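4. Fitting and finishing the wooden top

This section covers the butcher-block top for the Skondeck bench. The metal under-frame must be fully assembled first (section 3). Two people are needed for steps 4 to 7. The top is heavy and the corners mark easily if it is put down on end.

Before you start

Unwrap the top and lay it flat on blankets, best face down. Leave it in the room where it will be used for at least 24 hours with air able to get to both faces. Timber moves when it changes rooms, and a top that is screwed down straight from a cold van may cup later.

The strips vary in colour from pale to quite dark. This is normal for the timber and the top will even out a little with oil and daylight.

You will need:
a cross-head screwdriver
the 5 mm hex key from bag C
a tape measure and pencil
120 and 180 grit paper
Takby bench oil, or any clear oil sold for worktops
lint-free cloths
a spirit level

4.1 Fixing the top

1. Check that the frame stands level on the floor. Adjust the feet now. They are awkward to reach once the top is on.

2. Measure the frame corner to corner both ways. The two measurements should match. If they don't, slacken the corner brackets, push the frame square and tighten again.

3. Loosen the side rail bolts by half a turn so the rails can shift slightly.

4. With one person at each end, turn the top over and lower it onto the frame. Keep fingers clear of the rails.

5. Slide the top until the gap is even at both sides.

6. From underneath, put one screw through each slotted plate, in the middle of the slot. Do not drive them tight yet.

7. Check the gap again, then tighten all the screws, working from the centre out to the ends.

8. Tighten the side rail bolts and the corner brackets.

Caution: use only the screws in bag C. Longer screws will come through the face of the wood.

Note: the slots let the top grow and shrink with the seasons. Do not add glue or extra screws through the rails. A small change in the gap between summer and winter is not a fault.

4.2 Oiling

The top is supplied with a thin transit coat only. It needs three more coats before drinks, food or paint are put on it.

1. Sand lightly along the strips with 120 grit, then 180. Wipe off the dust with a dry cloth.

2. Pour a little oil on a cloth and rub it well in, along the strips. Do the edges and end grain as well.

3. Wait 30 minutes, then wipe off everything still on the surface.

4. Leave overnight and repeat twice.

Caution: oily cloths can heat up and catch fire by themselves. Spread them out flat outdoors to dry, or soak them in water, before throwing them away.

Leave the top for 36 hours after the last coat before you use it.

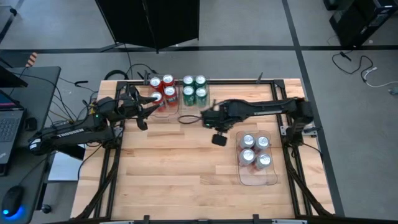

Wipe up spills straight away, particularly around the edges, where liquid can run down between the wood and the rails. Cold cans sweat and will leave pale rings on a newly oiled top, so keep them in a tray with a flat base. Lift the tray now and then and dry underneath it. Coarse or gritty bases will scratch, and dragging does more harm than weight.

4.3 Care

Clean with a damp cloth and a drop of washing-up liquid, then dry. Do not use bleach, cream cleaner or a steam mop.

Rings and light scratches can be sanded out with 180 grit. Sand a patch wider than the mark and oil it twice.

Oil the whole top again when water no longer beads on it. For most households this will be once or twice a year. April is a good month for it, when the windows can be left open.

Replacement slotted plates are part 866. Order them in pairs.

Continue to section 5, Fitting the Pidstead lower shelf.

Comments (3)

Rosalinda Abella
Step 3 in 4.1 is easy to miss. We had the top on and couldn't get the gap even until we went back and slackened the side rails.

Kenneth Galang
Does the oil have to be the Takby one? I've got half a tin of Danish left over from the kitchen.

Lovely Agbayani
@Kenneth I used Danish on mine. Came up a bit darker than my sister's but no problems with it so far. Took ages to dry in the garage though.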